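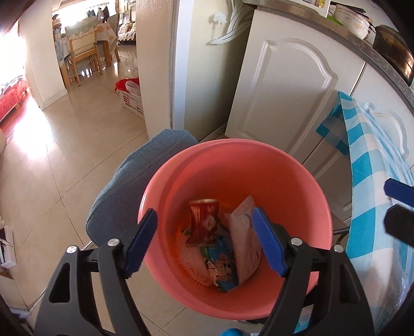 Izzati Ngau: Bought two of these for dry wrappers and snack packets beside the sewing chairs. The rim is smooth all the way around, so packets slide in without snagging. One question for the shop before I order a third – does the round one go under a standard desk drawer, or do I need the low version?

Reply from Rirasari Household: The round bucket goes under any drawer with 12 inches of clearance, measured from the floor to the underside of the drawer. The low version needs 9 inches. Both have the same rim diameter, so the same liners fit.

Trisar Round Open Bucket, Coral Pink
Item 188
In stock, ships flat-rate

General

The Trisar is a one-piece plastic bucket for dry household waste: candy and cookie wrappers, snack packets, paper scraps, thread ends, packing film. It has no lid and no pedal. It is meant to stand on the floor next to a chair, desk or workbench and to be emptied into a larger bin when full.

The coral pink version has a pink exterior and a deeper orange-red interior. The other current colors are slate and cream, both the same shade inside and out.

Specifications

Type: open bucket, round
Material: plastic, molded in one piece
Height: 11 inches
Outside diameter at rim: 10 1/2 inches
Outside diameter at base: 8 inches
Rim: wide, rolled, smooth
Lid: none
Handle: none
Liner: optional, Osman size 2
Stacking: yes, up to 12 empty buckets
Country of origin: see base stamp

Dimensions are taken from production samples. Allow 1/8 inch either way.

Rim

The rolled rim stiffens the opening and gives a grip for lifting with one hand. It also holds a liner. Fold the liner outward over the rim, pull it down two inches and press it under the roll. No ring or clip is needed. Buckets made before October have a narrower rim and hold the liner less firmly; a wide rubber band below the roll corrects this.

Flexible packaging

Film wrappers and foil-type packets weigh very little for the space they take up, and a bucket used mainly for them fills by volume long before it gets heavy. Large packets tend to stand upright against the wall and hold the space beneath them open. Flatten or fold them before dropping them in. A packet folded in thirds and tucked into its own end stays folded.

Crumpled clear film springs back. Put it in first and let heavier items lie on top of it.

Empty packets completely. Crumbs and sugar collect in the corner where the wall meets the base, and this is the one part of the bucket that takes any effort to clean. If the bucket is used for food packets every day, use a liner.

Sorting

Two buckets side by side are enough for most rooms: one for paper and card, one for plastic film and mixed wrappers. Different colors make this easier to keep to. Local rules on film vary, and many curbside programs do not accept it. Check before you put the contents of the second bucket in with recycling.

Placement

Stand the bucket on a level floor, clear of chair legs and casters. Next to an upholstered seat, leave a hand's width between the rim and the cushion so that the bucket can be lifted straight up. Do not place it against a radiator, a stove or a space heater. The plastic softens at high temperatures and the base can warp, after which the bucket will rock.

The Trisar is not suitable for hot ash, cigarette ends, solvents or oily rags. It is not rated for food storage.

Cleaning

Wash by hand with warm water and dish soap. Rinse and dry upside down on the rim. Do not use scouring pads on the interior – fine scratches hold dirt and show up on the coral pink more than on the slate. Label glue comes off with cooking oil and a soft cloth, followed by soap. Not dishwasher safe.

Stacking and storage

Empty buckets nest inside one another. Dry them first, or they will stick. If two are stuck, stand the lower one in warm water for a few minutes and twist. Do not pry at the rim with a tool.

Packing units

Single bucket: item 188
Carton of 12, one color: item 188-C
Osman size 2 liners, roll of 70: item 77
Low version, coral pink or slate: item 188-L

Cartons are packed nested with a paper sheet between buckets. Mixed-color cartons are not available. Liners ship separately from cartons and may arrive first.

Returns

Unused buckets can be returned within 30 days. Light scuffing on the base from nesting is normal and is not treated as a defect. Cracks in the rim or base are replaced on receipt of a photo and the order number.

Page revised June 2019. Replaces the earlier sheet for the narrow-rim model.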